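Open lab day at Benora – who else went?

Print this page | E-mail this thread

Last updated: February 27, 2025

sirkka_k
So I finally made it to one of the Benora open days and I have to tell somebody about it, and my family has heard enough. I went mostly for the parking garage robots (yes, I know, I'm the only one) but those were closed off, so I ended up in the back hall where the two-armed tables are. I stayed there most of the afternoon! They had cans out and the arms were working on picking them up. My feet hurt and I regret nothing.

Did anyone else get in? I heard they had 528 sign-ups and let in 484.

holier_than_tau
I was on the wrong side of that 484, thanks for reminding me. What were they running on the arms? Last July it was all scripted, somebody typed in where every can was and hit go. If it's the same thing again I'm not that sorry I missed it.

sirkka_k
Not scripted, or so I was told. Hilkka Kuusisto was doing the talking and she said they train it from people steering the arms by hand, 3,340 runs so far. She let a kid pick where one of the cans should go, which I thought was pretty brave of her. I got my two pictures between groups, the arms are the Trossen ones:

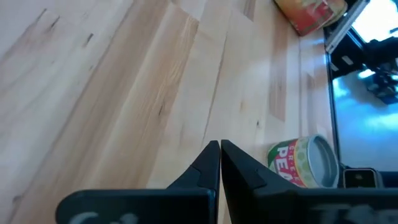
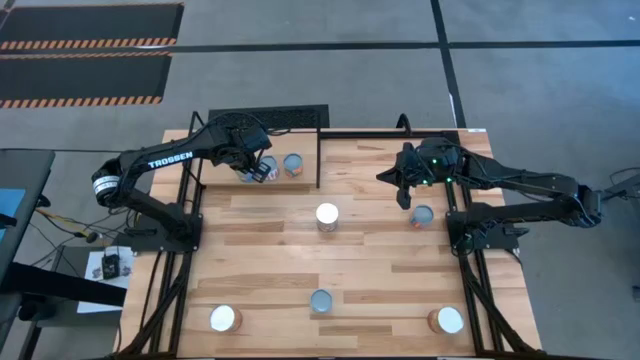

What got me was how slow it is when you're standing right next to it. In the videos it's always sped up and you forget. The arm goes down, thinks about it, goes down a little more – and the whole crowd is leaning in with it like it's a golf putt. When it closed on one and lifted, people clapped. I clapped. When it missed, it just backed off and tried again, and there was this sad little "aww" every time. I counted ten tries while I was standing in front and it got seven of them, which Hilkka said was a bit under what they usually get.

paavo.kettunen
7 out of 10 on cans. Sorry, but my brother-in-law's bottling line was doing better than that in the nineties with a suction cup and a light sensor. I like a demo as much as anyone, but I don't see what a shop like ours is supposed to do with it.

OnniK
Paavo, your brother-in-law's line needs every can standing up in the same spot facing the same way. Tip one over and it's a jam and a guy with a broom handle. I fixed those things for years. The point of the cans on their sides is that they roll and they're never where you left them.

paavo.kettunen
Fine, but then you buy a guide rail for forty bucks and they stop rolling.

OnniK
Until the next customer wants jars.

holier_than_tau
Did they do any lying-down ones while you were there? Standing up is the easy version, you come straight down over the top. On its side you have to get the wrist turned to match, and the table's right there to bump into.

sirkka_k
Some, yes! It was worse at those, I'd say most of the misses I saw were on the side ones. One got nudged and rolled off toward the edge and a staff guy caught it with his knee. He got a clap too.

Paavo, I asked your question, or close to it. I said who is this for, and Hilkka said right now it's for them, to find out what breaks. I liked that answer better than the Drornico booth, where a man told me it would be in my kitchen in two years and then couldn't get the tablet to turn on.

kaisu_l
Oh no, I got the Drornico man too. He gave me a tote bag.

I was there in the morning and it was a zoo, couldn't get near the tables, so thanks for the pictures. Question for Sirkka, was the Jääskeläinen talk any good? I had to leave for the bus.

sirkka_k
Half of it. The part about gripper fingers was great, they print their own and wear through them faster than I'd have guessed. Then it turned into budget slides and I went back to watch the cans.

paavo.kettunen
What do they print them in?

sirkka_k
I wrote it down and then left the notebook on the coffee counter. I've e-mailed them about it. If anybody here picked up a green notebook with a cat sticker on it, please message me – there's a casserole recipe in the back I need.

OnniK
I'm going to the next one. Paavo, you can ride with me if you promise not to bring up the bottling line.

paavo.kettunen
No promises. What time are you leaving?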